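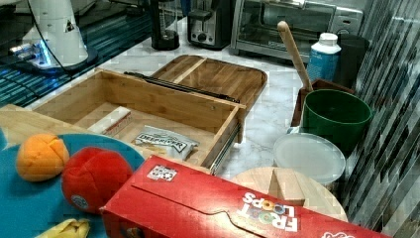

Hadi Yammine told us last November that he had joined three clubs before ours and quit them all by the second meeting, and that what kept him coming back to this one was getting to mess something up with his own hands on the very first afternoon. We've heard the same thing in different words from plenty of students since, and we've come to think it's as good a description of the Steketcombe Robotics Club as any we could write ourselves. But this is our About page, so we'll give it a try anyway.

Who we are

We're the after-school robotics club at Steketcombe School, open to every student from seventh grade up. You don't need to know how to write code, and you don't need to be good at math (some of us are, some of us are getting there). You don't even need to like robots all that much at the start. A few of our steadiest members came along to keep a friend company and then stayed long after the friend had moved on to track or choir.

The club belongs to the students in the sense that they choose the projects, run the meetings and write down what happened afterward. Two adults are always with us. Khalil Awad teaches physics upstairs and looks after the safety side and the schedule, and Hiba Aoun handles the software and has the patience of a saint with anyone who has forgotten to save their work.

How we got started

The first version of the club met in the back of the library with a box of secondhand motors and one laptop that had to stay plugged in. We built line-following cars for a year, and then sumo robots for another year, and we went to the Benthorpe meet both times and lost in the early rounds both times, and had a wonderful time anyway. The drive home from the second Benthorpe meet is where the present club really comes from. Everybody in the van was talking about what they'd like a robot to do at home, and not one of the answers had anything to do with following a line. They wanted the dishes put away. They wanted somebody to get up and find the cereal.

So we changed course. A grant of $2000 from the Pleruvstead Fund for Young Makers helped us get going with an arm, and the families who had been feeding us snacks for two years chipped in for the rest. We're still grateful to every one of them.

What we work on

Our main project is called Geagea, a name picked by a vote that went on much too long and that we've all grown fond of. Geagea is about kitchen work. We set things out on a marble countertop, the way you might find them on a busy morning – a cereal box on its side, a plate with soft toy fruit on it, a snack bag sitting in an open wooden box – and we teach the arm to deal with them.

Soft things and stiff things ask for very different handling. A plush orange will forgive almost any kind of squeeze. A cardboard box will let you know if you've been too rough with it, and a crinkly bag changes shape every time it's touched, so the grip that worked a minute ago may be no use at all. New members usually begin with the fruit and move along to the packaging when they're ready.

The other half of Geagea has to do with the parts of a kitchen that are fixed in place. You can pick up a toy banana from almost any side, but a bar fastened to a panel stays where it is, and the gripper has to come to it at the right angle and with enough room beside the post. Students spend a lot of time looking through the wrist camera for this one. Shiny surfaces are hard, dark ones are hard, and a dark shiny bar is a whole afternoon by itself. Omar Akl's group keeps the notes on it, and those notes are now longer than most of our school papers.

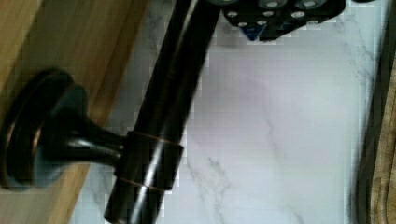 What a meeting looks like

We meet twice a week for an hour and a half, and there's a snack at the beginning. After that the group whose turn it is sets up the counter while everyone else goes over the log from last time. Each attempt gets written in the log with the name of the person driving, what they were trying to do and what went wrong if something did. Our rule is that a task needs 100 recorded attempts before we argue over whether it's working. It sounds like a lot, and it is, but the arguments are so much better for it!

Younger students drive with an older student sitting next to them. Hands stay off the counter while the arm is moving, and whoever is nearest the stop button does nothing else but mind the stop button.

Toward the end of the year we hold an open evening for families and neighbors, where the students explain their work and let visitors have a turn. Lina Qaisi has run the welcome table at the last two, and she'll happily tell you about the club for as long as you care to stand there.

Joining us

Sign-up for the fall is open until 30 June 2025, and the form is at the front office. The fee is $60 for the year, which covers snacks, the shirt and the bus to Benthorpe (yes, we still go, and we still bring a sumo robot for old times' sake). If the fee is a problem, please have a quiet word with Mr. Awad or Ms. Aoun and it will be taken care of.

Parents are welcome to sit in on any meeting. Please sign in at the office first and bring closed-toe shoes. We're also always glad of clean, empty cereal boxes, since ours do wear out, and of plush fruit in any condition. We have plenty of bananas at the moment.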